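Teaching wet cloth tasks: by hand or by remote?

zostix
We're trying to get a two-armed robot to wring out a cloth over a sink. I've done 67 runs by remote control and the grip still slips on the twist. Would filming a person's own hands be better?

Darnness
Depends what you're missing. With remote control you at least get joint positions. With bare hands you get video and have to guess the force.

ido_8
I'd go with hands. A run takes me 4 minutes by remote and a few seconds at a real sink. Two from my set:

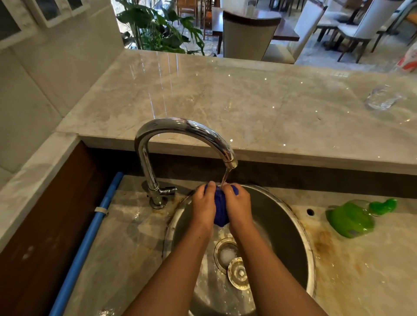
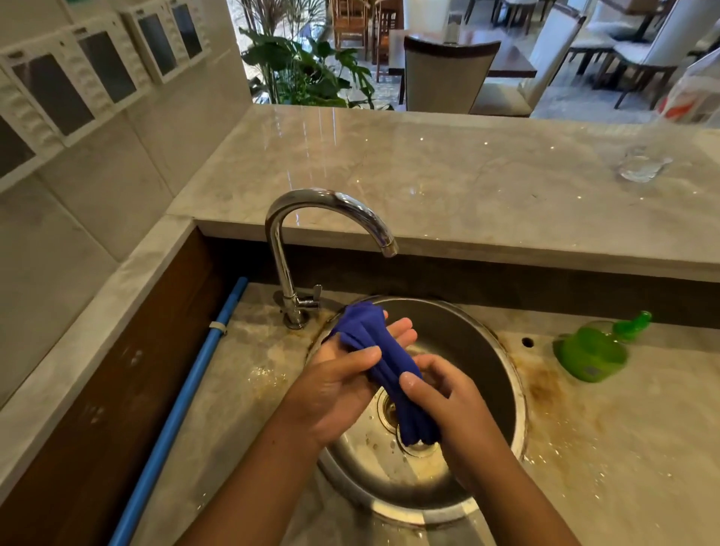 Wringing a blue cloth over the round sink, tap running in the first one.

zostix
Thanks. The fingers curl over the top in the first. Our gripper has two flat pads, so I don't see how that carries over.

ido_8
It doesn't, directly. I use the hand clips to learn the order of moves, then add a small remote set for the grip.

Darnness
Still not convinced. I had 155 hand clips in August and the arm copied the path nicely and squeezed nothing.

ragnarsson
Did you label when the squeeze starts and stops? Mine was useless until I did.

Darnness
No, only the whole clip. Might try that.

zostix
I'll label ten and report back. Does anyone have a spare wrist force sensor?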